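Etlow Community Basketball Program
Progress Report to the Cerik Foundation
December 1, 2019
Submitted by Struan Moncrieff, Program Director

Summary

The Etlow Community Basketball Program is now well into its third season of support from the Cerik Foundation. This report covers work carried out since the last payment was released and sets out what remains to be done before the grant period closes. The youth league is running on schedule, the coach training course has been held, and the resurfacing of the second court at the Shimada Recreation Center is finished. The girls' division remains smaller than we had planned, and the steps taken to address this are described below.

Youth League

League play opened in October with around 300 players registered in all age groups. Games are held at the Shimada Recreation Center and at the Flosteo Street gym. The under-12 division was split into two brackets after the first weeks of play, when it became clear that several newly formed teams were losing by very wide margins. Scores have been closer under the new arrangement, and none of the new teams has withdrawn.

Kelechi Abubakar, League Coordinator, revised the substitution rule before the season. Every player on the roster must now play at least one full quarter in each half. Some coaches objected at first, chiefly on the ground that the rule takes late-game decisions out of their hands. The rule was kept, with one change: in overtime, coaches may use any lineup they choose. It will be reviewed again before the playoffs.

Coach Training

The training course was led by Aravind Pisharody and covered practice planning, man-to-man defense, spacing on offense, and the handling of concussions. Coaches who completed the course were given a set of practice plans for the full season. Attendance at the evening sessions was weaker than expected, and the session on zone offense had to be repeated for those who missed it. We propose to hold next year's course before the school term begins.
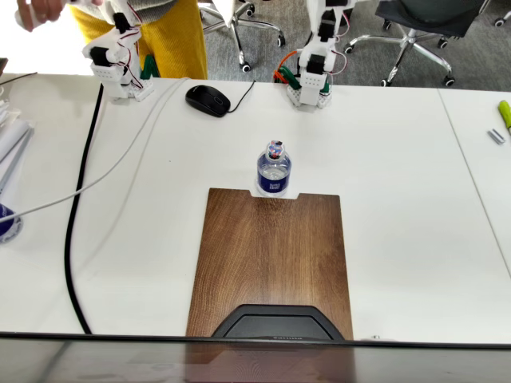 Will the program need additional funds to complete the season?

The current grant will cover all remaining costs, including referee fees, gym rental and playoff awards, and no further request will be made for this season.

Facilities

Resurfacing of the second court at the Shimada Recreation Center was completed before league play began. The old three-point line, which did not match the one used by the high schools, has been replaced. The baskets on that court were also reset to regulation height – one of them had been found to be low. The scoreboard on the main court still fails from time to time. A repair has been ordered under the existing maintenance agreement and will not be charged to the grant.

Girls' Division

The grant agreement set a target of 100 players in the girls' division. Registration has not reached that number, and the division is playing a shortened schedule with combined age groups. Prys Foulkes has met with physical education staff at the middle schools and has arranged open gym sessions for new players during the winter break. We expect late registrations from these sessions and will report the final figure when the season ends.

Officiating

The shortage of referees noted in our last report has eased. Kadir Uysal now assigns all officials and has begun pairing first-year referees with experienced ones. Technical fouls against coaches are being recorded for the first time, and any coach who receives 2 in a season must meet with the League Coordinator before returning to the bench.

Next Steps

The remaining work consists of the winter open gyms, the second half of the league schedule and the playoffs. A full statement of expenses will be sent with the final report. Questions on this report may be directed to the Program Director at the Etlow office.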